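Box Office and House Notes: Changes for the Summer Run at Brollthorpe
13 June 2023

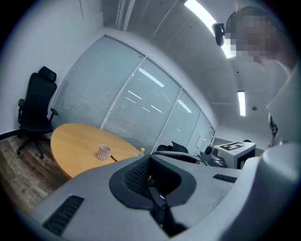
Ticket holders for the Skodberg double bill should note three changes to front-of-house procedure. They apply to all performances in the studio theater and stay in place until the end of the run.

Seating. The studio now holds 155 seats, down from the number printed in the March brochure. The back row was removed to make room for the lighting desk, which moved from the gallery after the wiring inspection. Tickets already issued for row L have been moved to row K or to the side bank, at the same price. New seat numbers were sent by email. If you did not receive one, bring the original ticket to the box office and it will be exchanged.

Late entry. The first play, Feliler, runs 40 minutes without a pause and has no late entry point. The only public door opens onto the playing area. Latecomers will be seated at the changeover before the second play. A sound feed of the first play is available in the foyer.

Returns. Unwanted tickets can be handed back up to 2 hours before curtain. The box office will resell them in the order received and credit the buyer's account. Credit is not given for tickets that do not resell. Returns by phone are accepted, but the booking number is required.

Cast and crew. Viorica Căpraru directs both plays. Fedir Koval takes over the role of the surveyor from the second week - the program has an insert. Lighting is by Sena Alhassan. Ustyna Mykhailiuk is stage manager for the run and should be contacted about access needs on the day, as the ramp on the yard side has to be unlocked from inside.

Sales. Over 600 tickets have been sold across the run. Most of the remaining seats are for the early evening performances. The side bank has a partly blocked view of the upstage platform and is priced to match.

The talk after the final performance, led by Róisín Duggan, is free to anyone holding a ticket for any date. It takes place in the Antoniuk Room, upstairs, once the set has been cleared. No separate booking is needed.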